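udau-table

Two-arm table build, shared workshop, back corner. README for whoever pulls the data or wants to run the arms. Work in progress, will get tidied when there's time.

What's in it

215 episodes, recorded in May. Fixed camera, joint states for both arms, gripper open/close. 9 episodes flagged bad in notes.txt – skip those for training. Total 762 MB zipped.

Tasks so far: fruit off plate, fruit onto board, fruit to tray. One piece of fruit per episode. Mixed start poses.

Layout

Arms bolted down on their own plates, don't move them. Grid is blue tape on the brown top. Cells are named from the back left, A1 and so on, see grid.txt. Tape is not straight everywhere so dont use it for calibration, only for putting things back in the same spot.

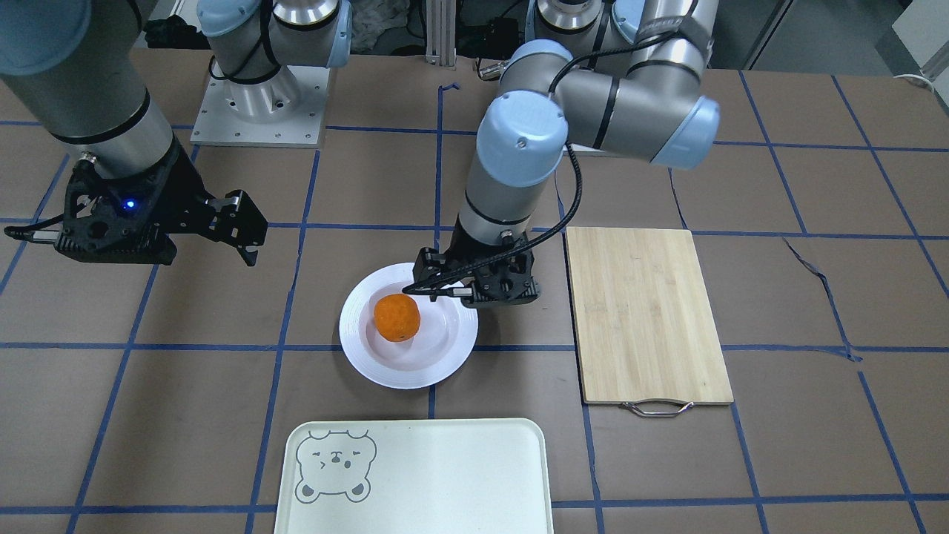 Fig. 1. Left arm over the plate, right gripper open. Bear tray at the front.

Left and right are the robot's, not yours. From the camera they are swapped. This has bitten us twice, check the arm_id field before you plot anything.

Running it

Power box first, then controller, then the PC. Wait for both arms to report ready.
start script: run_table.sh
home script: home_both.sh – home before AND after every session
Speed is capped in config.yaml. Leave the cap alone when other people are in the shop.

Grippers are driven from the Dronex board, firmware 7. Older firmware drops the close command now and then, reflash if you see that.

Known problems

- left wrist cable can snag on a full turn, keep wrist inside the limits in config
- camera clock drifts against the controller, sync.py fixes most of it
- episodes with the tray moved mid-run have no new tray position logged
- gripper width is raw counts, not mm. Conversion table is comming

To do

Retape the right side. Second camera. Split train/test properly, right now its just by folder.

License

Free to use and change, keep this file with it. Questions go to the Udau channel.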